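How Do You Shop for a Robot?

By Elsa Tikkanen
For readers ages 8 to 12

Buying a robot is a lot like getting a pet. The price on the tag is only the first thing you pay. After that come food, a bed, a leash, and visits to the vet. A robot doesn't eat, but it has its own version of all of these.

The people who plan for a robot write a list called a budget. A budget shows how much money there is and where it will go. If the list is good, the robot gets used. If something big is left off, the robot may sit in a box until next year.

Start with the job

Iida Hirvonen plans equipment for a workshop in Nerthorpe. Before she looks at any prices, she writes down one sentence that says what the robot has to do. Her last one was "Pick up small things from a desk and put them in a tray."

That sentence helps her choose. A robot that picks up small things doesn't need wheels. It doesn't need to be strong enough to lift a refrigerator. It does need good fingers, and it needs to be taught.

One way to teach a robot is to show it. A person holds a gripper, which is a tool with two fingers that open and close, and does the job with it. A computer can learn from many of these turns. So the hand-held grippers go on the list too, and they come before the robot arm.

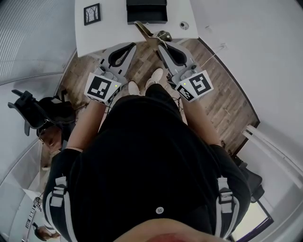 Why not buy the robot arm first?

The arm costs the most, and it can't do the job until there is something for it to learn from. Buying the grippers first lets people begin teaching early and find out if the job is a good one for a robot.

What goes on the list

Here is part of a budget Iida made with Arvo Niskanen, who keeps track of the money. The prices are in dollars.

Two hand-held grippers: 2000
Computer for saving the work: 1103
Spare finger pads: 68
Cables and ties: 30

Add those up and you get 3,201 dollars. The arm has its own page because it will be bought later, in December.

Look at the finger pads. They cost much less than the computer, but pads rub against things all day, and they wear down the way an eraser does. When a pad gets too smooth, things slip. Iida always puts spares on the list.

Cables are easy to forget. Arvo once left them off, and the new computer waited nine days for a cord.

Things that cost time

Some parts of the plan aren't things you can put in a box.

People need time to practice. Holding a gripper feels strange at first, a bit like eating with salad tongs. Aleksi Toivonen, who trains new people, gives each person a whole morning to practice before any of their work is saved.

The room matters too. You need a desk, enough light, and space for elbows. If two people work side by side, they need more floor than you might guess.

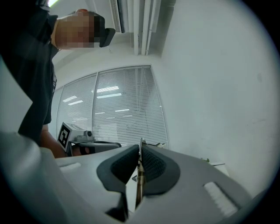

Rent, borrow, or buy?

You don't have to buy everything. A school in Drandska rented its first robot arm for one term. Sioned Hughes teaches there, and her class found that the arm was too short to reach the shelf they had planned to use. They sent it back and rented a longer one.

Renting costs more if you keep the robot for years. For a short project, it is often cheaper.

Try it yourself

Think of one small job at home, like putting socks in a drawer. Write it as one sentence. Then make two lists, one for things you would need to buy and one for things that would take time. Ask a grown-up to guess the prices with you, and add them up.

Words to know

Budget: a plan for spending money
Gripper: a tool or robot hand that holds things
Spare: an extra part kept for later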